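Search products Go Basket

March – by Vija Baranauskienė

Rastanari round table, honey finish

The Rastanari is a round wooden table for small kitchens, reading corners and playrooms. We at Korkorier have sold it for three years, and it is still the table our customers ask for by name. The workshop in Rarnthorpe makes it in batches of 20, so sometimes there is a waiting time of 3 to 4 weeks. If the table is in stock, we say this next to the price.

The top has a warm honey-brown colour and a light grain. We don't use stain. The colour comes from the oil, and it becomes a little deeper in the first year, mostly on the side which stands nearest to the window. Please turn the table from time to time if you want an even tone.

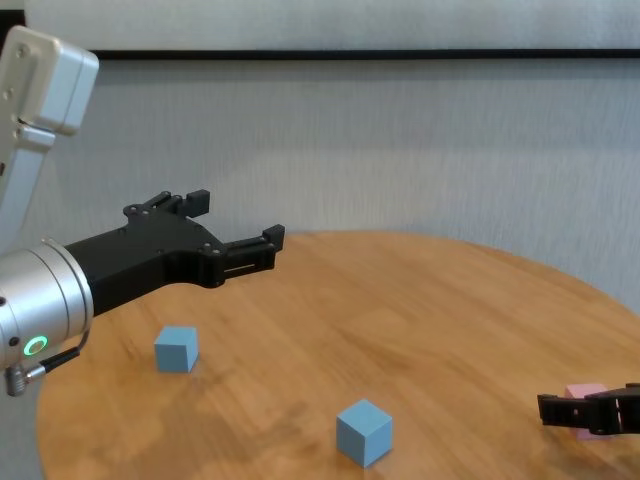

The Rastanari top in honey finish, with blue and pink cubes.

Many people ask us if a round table can stand close to a wall. It can, and the curved edge leaves space to walk past at both sides. Leave a hand's width behind it, so that the edge does not rub the paint. For four chairs you will need to pull it into the room.
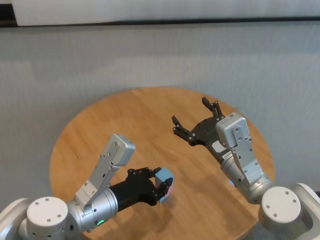
Grain is different on every table, and we cannot choose it for you. Some tops are quiet and some have a strong pattern. Long streaks, lighter and darker, like the ones on this top, are normal for the wood and they are not a fault. A pale grey wall behind the table lets the honey colour come forward – a white wall does it also, but colder. If you would like to see a top before you buy, write to Heino Kalniņš in our showroom and he will send you photographs of the tables he has that week.

Care

Wipe with a soft cloth, slightly damp, and dry it after. Put something under hot pots. Oil the top again when water no longer stays in drops on it, for most homes twice a year. One small tin of Jia table oil comes with each order. Small scratches can be sanded by hand, always along the grain.

Delivery

We deliver on Tuesday only, in the morning. The legs are packed separately and the key for the screws is in the same box. Two persons should lift the top, as it is heavier than it looks. We have delivered more than 3,000 tables in this way. If something arrives damaged, please keep the packing and write to us the same day.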